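Home | Forums | Saving & Budgeting | New Posts | Search | Log in

Basket instead of a cart, does it really cut the bill?

Posted in June by slowcooker_sal

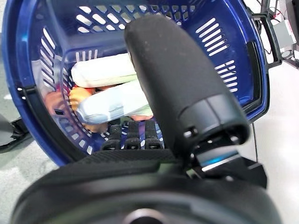

mapleporch wrote:
I did the basket thing all last winter and I'm a believer. My arm gives out before my wallet does, and by the time I get to the snack aisle I'm ready to go home.

slowcooker_sal wrote:
Ha, that's pretty much my hope! I should have explained myself better up top. We're a household of 3 and our groceries have crept up to 195 a week, which made me sit down at the kitchen table and have a good long think. So my plan for the summer is no carts at all. I walk into the Wandlow on my way home, I fill one basket, and when it's full I'm done, even if there's a sale on peaches (and oh, I do love a peach). First week came to 154 over several little trips. I'm pleased as punch but I don't want to get ahead of myself.

tinlid wrote:
I hate to be the rain cloud, Sal, and I mean this kindly, but I tried it and spent more. Every extra trip is another walk past the bakery counter. One big shop with a list and a full stomach works better for us. Also, little packages cost more per ounce, and you can't get the big bag of rice in a basket along with everything else.

mapleporch wrote:
The rice is a fair point. I get rice, flour and dog food once a month at Duvham with a cart and don't count it as cheating. Everything else is basket only.

slowcooker_sal wrote:
Oh I like that, a cart day once a month. Tinlid, you may well be right about the bakery. I did come home with a cinnamon loaf on my second trip and it was not on any list of mine. My husband had half of it eaten before I got my shoes off, so I suppose we were both guilty.

quiltnook wrote:
Does anyone use the Morsy app for this? You put in your monthly number and it takes each receipt off as you go. I set mine at 600 and it has been such a help, mostly for seeing where the silly money goes (sparkling water, in my case, and I am not giving it up).

tinlid wrote:
Paper envelope and a pencil here. I had an app and forgot about it inside of two weeks.

quiltnook wrote:
Whatever you'll stick with, I say! My mother used the back of the phone book.

mapleporch wrote:
Sal, one more tip and then I'll hush. Go in the morning if you can manage it. Our store marks down the meat before 9 and there's no line, so you aren't standing there with a heavy basket looking at candy bars.

slowcooker_sal wrote:
Mornings are hard with my shifts but I could do it on my days off. I'll try a cart day at the end of the month for the heavy things and come back with the totals, cinnamon loaf included. Tinlid, would you post how you set up your list? I always forget onions.

tinlid wrote:
Sure, I'll type it up tonight after supper. It goes by aisle, and onions are right at the top.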